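4. Setting Up the Folded-Cloth Grasp Trials

Read this section after the arm has been mounted and the hand has passed the joint check in Section 3. It covers the table, the cloth and the hand pose used in the Skultent folded-cloth study. Labs that want to compare their results with ours should follow the steps in order and note any change on the trial sheet.

The study asks one question: does a low thumb placement across the top of a folded cloth lead to fewer dropped layers than a fingertip pinch at the edge? Each hand pose is run for 154 trials. The arm, the cloth and the fold stay the same for both.

4.1 Preparing the table

1. Clear the part of the table where the cloth will be handled. Small items outside the cloth's outline may stay, but list them on the trial sheet.

2. Wipe the surface with a dry cloth. Do not use polish or spray cleaner. Either one changes how easily the towel slides, and the slide distance is one of the measures.

3. Fold the blue towel into a compact pad and set it a little left of the center of the table. Press it once with a flat palm, then leave it alone. Small creases and a loose flap are allowed. Do not tuck the flap in.

4. Lay any thin cable flat on the table to the right of the towel. Leave bare table between the two.

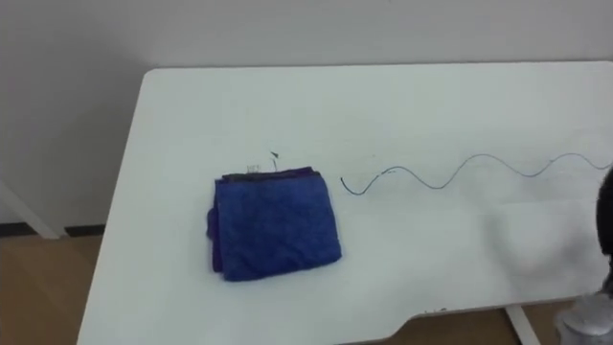 5. Check the lighting. The towel should be evenly lit, with no hard shadow across the top layer. If you see one, move the lamp and check again before you go on.

6. Record the table layout on the trial sheet. Carola Brandes keeps the blank sheets in the Tarkeck folder on the shared drive.

Note: We tested sharper folds in April and dropped them. A crisp fold gave better scores for both hand poses, but it hid the difference between them. The soft fold is harder for the hand and tells us more.

Caution: Keep your hands off the table while the arm is powered. If the towel needs to be straightened, stop the arm, wait for the controller to show that it is idle, and then reach in.

4.2 Setting the hand pose

The low-thumb pose was worked out by Boonsong Rungrueang after the first set of pinch trials. In those trials the fingertips often caught the top layer and left the rest of the cloth behind. With the thumb lying across the pad, the hand has a longer line of contact to work with before the fingers begin to close.

1. Load the pose file marked "low thumb" from the study folder. Do not edit the joint values by hand.

2. Bring the arm in from the right side at the slow speed setting. Stop when the hand is near the towel and still clear of it.

3. Open the fingers and keep them close together. They should point up and slightly to the left, with the palm side facing left.

4. Lower the hand until the thumb lies low across the top of the towel. Watch the towel as you do this. If the pad shifts, raise the hand, reset the towel and begin again at step 2.

5. Check the cable at the wrist. It should have enough slack to follow the arm through the whole lift – a tight cable pulls on the wrist and spoils the force reading.

6. Hold this starting pose for 2 seconds before you start the trial.

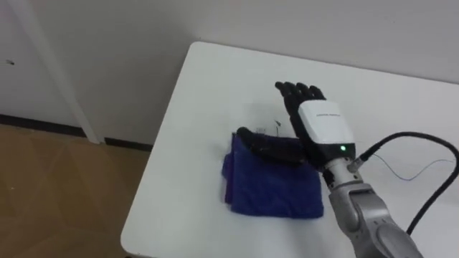 4.3 Running and scoring a trial

1. Start the recording, then start the grasp program. The program closes the fingers, lifts, holds and lowers without further input.

2. Stay behind the marked line until the hand has opened again and the arm is idle.

3. Score the trial as full, partial or missed. A full lift means that every layer left the table together. If one layer trails or drops out, score it as partial, even when the rest of the cloth is held firmly.

4. Refold the towel after every trial, whatever the score.

5. After every nine trials, repeat the joint check and write down any drift.

Note: Two people should score each trial on their own. Etenesh Fikre and Roel Segers did this for the first set, and most of their disagreements were over partial lifts with a trailing flap. The rule in step 3 was added to settle those cases.

If the same fault shows up in two trials in a row, stop the set and go to Section 6.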